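Atelier : enregistrer la pose de dalles caoutchouc pour un jeu d'exemples

Notes pratiques tirées de la série Sisulwood, tournée au niveau des yeux de l'opérateur. Le système doit apprendre à emboîter des dalles puzzle à partir de gestes humains ; la qualité des prises dépend surtout de la préparation du sol.

Avant la prise. Laisser les dalles voisines en place et n'en retirer qu'une. Un carré isolé sur du bois nu n'apprend rien sur l'alignement des dents. Balayer le support, pas forcément le dessus : les traces de poussière et les rayures font partie de la variété recherchée. Noter dans la fiche Festano l'état des bords, dalles abîmées comprises.

Pendant la prise. Travailler à genoux, tête penchée vers le joint, mains visibles du début à la fin. Présenter la dalle, engager un côté, puis appuyer paume ouverte près de la couture. Ne pas frapper du poing - le choc fait sauter la piste de force du gant Vasilakis sur les autres séries et rend la comparaison inutile.

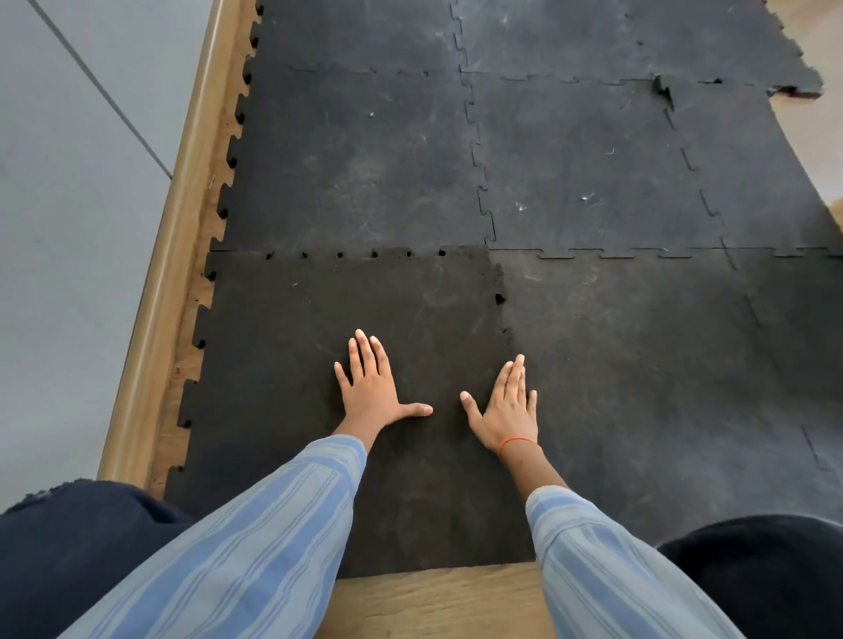 Appui à deux mains, paumes à plat, près du joint.

Un épisode correspond à une dalle. Relâcher complètement les mains avant de couper, sinon l'étiquette de fin est ambiguë. Les reprises ne s'effacent pas : un emboîtement manqué puis corrigé vaut un exemple à part entière, étiqueté « correction ». La série compte 1 509 épisodes, dont 115 corrections. Au-delà de 400 épisodes sur un même sol, changer de pièce ou d'éclairage.

Côté bordure, le geste diffère. Les doigts passent par-dessus le rebord et le pouce reste sur la face supérieure. Étiqueter séparément « bord » et « plein champ » ; Ritstead, l'outil d'annotation, accepte les deux sur un même segment. 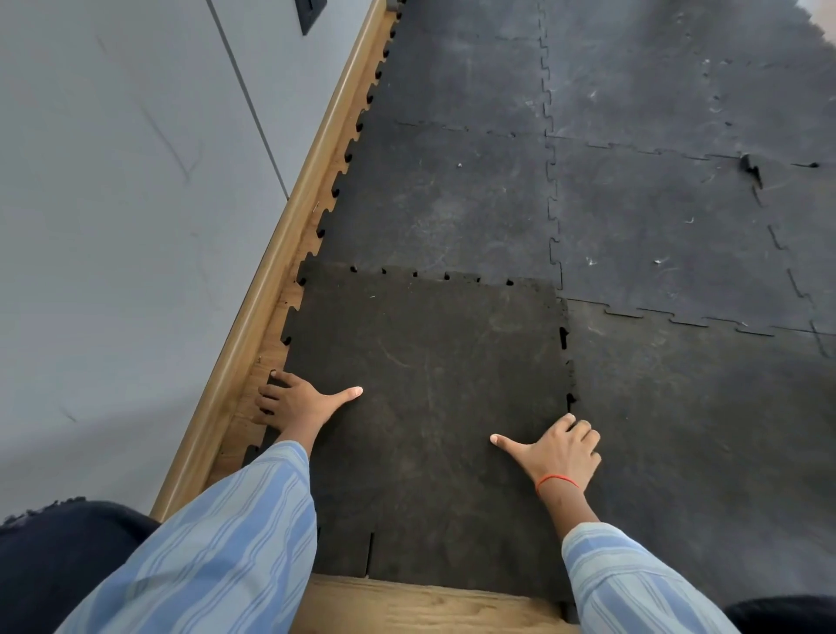

Faut-il couper les manches longues de la tenue d'enregistrement ?
Mieux vaut les garder et varier les tissus d'une série à l'autre. Il suffit que le poignet et les doigts restent dégagés.

Après la prise. Vérifier la synchronisation sur le premier et le dernier épisode, puis archiver les fichiers bruts sans recadrage. Les segments où une main sort du champ vont dans un dossier distinct.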